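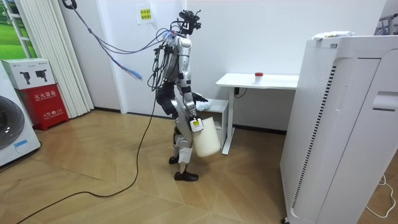 Levasari teaches its humanoid to clean with one hand and carry with the other

If you have ever wiped down a cabinet while holding a bucket, you have probably never given it a second thought. One hand does the rubbing, the other hand keeps hold of the bucket, and your legs and back quietly sort out the rest between them. For a walking robot it is a surprisingly hard afternoon's work, and the team at Levasari, the home robotics lab on the Jacquet campus, has spent the better part of a year on it. In February the lab released a report on a training method it calls Felleo, along with the results of a long run of trials, and anyone who has followed the group's earlier work on folding and fetching will find a good deal in it to be cheerful about.

The task at the heart of the report sounds like something from a chore list on a refrigerator door. The robot walks up to a piece of furniture with a bucket hanging from one hand, reaches out with a cloth in the other, wipes the top, and moves on to the next surface without setting the bucket down or knocking it into anything. The lab is fond of chores like this, where everyone who reads the report will have done the same thing at home and can judge for themselves whether the robot's way of doing it looks sensible.

The trouble with two jobs at once

Most of the earlier cleaning work at Levasari treated the body of the robot as something that ought to hold still while the arms got on with things. That's fine when both hands are on the job and the load is light. A bucket changes matters a good deal. It hangs from the fingers, it swings when the robot steps, and it pulls one shoulder down at the very moment when the other arm is stretched out in front and pushing on a tabletop. The robot leans a little to make up for the bucket, the lean takes pressure off the cloth, the arm pushes harder to get the pressure back, and before long the whole machine is rocking gently on its feet and cleaning nothing in particular. The lab's older controller did just this, and the report includes a rather good-natured account of the weeks spent trying to tune it away.

Felleo starts from the idea that the two hands should know about each other. The method trains one controller for the whole body, legs included, and at every moment that controller is given an estimate of how hard the cloth is pressing and how the load on the other side is behaving. It is also given a simple label for each hand, either "working" or "keeping." A working hand is allowed to move the rest of the body around in order to do its job. A keeping hand has only to hold on, stay out of the way, and swing as little as it can manage. The labels can be swapped in the middle of a task, so that a robot that has been wiping with one hand can put the cloth in the bucket and take up the job with the other.

That may sound like a small thing to add, and in terms of the computing involved it is. The authors write that they had tried more elaborate schemes first, including one that planned the path of the bucket in full detail several steps ahead, and found that the robot spent so much effort being careful with the bucket that it hardly cleaned at all. Telling the hand that it was only there to keep hold of something, and letting training fill in what that ought to mean, gave steadier motion and far fewer bumps against cabinet corners.

How the robot learned it

Training happened in two stages. The first took place entirely in simulation, where a model of the robot practiced standing, stepping, and leaning with all sorts of loads hanging from either hand. The loads were varied constantly — heavy and light, stiff and swinging, and every now and then one that vanished partway through a step, to teach the controller what to do if it lost its grip. No cleaning was asked for in this stage. The aim was a body that could put up with being pulled on.

For the second stage the lab turned to people. Operators guided the real robot through wiping jobs by remote control, and those sessions became the examples that the controller learned from. Here the report has its most encouraging number, at least for smaller groups that can't keep an operator busy for weeks on end. The version of Felleo that did best in testing used 30 minutes of guided wiping. The authors put this down to the first stage, which had already taken care of balance, so the people at the controls could think only about the cloth.

There's a nice passage on how the operators' habits found their way into the robot. Some of them liked to rest the cloth on a surface for a moment before starting to rub, the way a person might pause to think about where to begin, and the trained robot took up the same pause. The lab considered trimming it out and then kept it. During the pause the arm has time to settle and the robot gets a good reading of how high the surface really is, and with the pause removed the first stroke tended to be either too hard or too faint.

What the trials showed

Testing was carried out in furnished rooms, with the furniture moved between attempts so that the robot couldn't get by on memory. Low cabinets, desks, and shelves were all included. The robot used in the work walks on two legs and runs on a tether, with its cables led up and away overhead, and the authors are quite open about the fact that this makes the problem easier in some ways and more awkward in others. Power never runs out halfway through a desk. On the other hand, the robot can't simply wander off around a corner, and the tug of the cables is one more thing for the balance controller to put up with.

To score the trials, the team used Lurkudo, a set of household tasks and scoring rules that Levasari put together for its own projects and has since shared with other labs on campus. A wiping attempt under Lurkudo counts as a success only if the whole surface has been covered, the robot has stayed on its feet, and whatever was in the other hand is still there at the end. Felleo was given 108 attempts. It completed most of them, and it fell in only two, both times while turning away from a low surface with the bucket on the outside of the turn. The safety tether caught it on each occasion, and the report shows the joint readings from both falls in some detail, for which other groups working on the same sort of thing will surely be grateful.

The old controller, tried on the same rooms and furniture, seldom got past the first surface without either losing pressure on the cloth or stepping into its own bucket. The authors are careful to say that the comparison is a bit unkind, as the older system was never designed with a carried load in mind, and they would like to see Felleo measured against something newer from outside the lab.

Where it still struggles

A fair part of the report is given over to things that don't work yet, and it makes good reading. Cloths are a continuing headache. A cloth bunches up under the gripper as the hand moves, and once it has bunched it covers far less of the surface than the robot believes it does. Felleo has no way of noticing this at present, so it goes on making neat, evenly spaced strokes and leaves strips behind. Glossy surfaces cause difficulty too, since the robot's sensing is less sure of where they are, and anything left standing on a desk has to be worked around with a margin so generous that a cup or a jar ends up with an untouched circle about its base.

Then there is the matter of water. All of the scored attempts were made with an empty bucket or one holding dry weights, and liquid sloshes in a way that the simulated loads only partly imitate. The lab plans to take this up next, starting with small amounts and a good supply of towels. Work is also under way on getting the robot to wring out a cloth with both hands, which means finding somewhere to put the bucket down first and then remembering to pick it up again.

Levasari says the training code for Felleo and the updated Lurkudo scoring rules will be made available to other research groups once the documentation has been tidied up. The guided wiping sessions will be included with them, pauses and all.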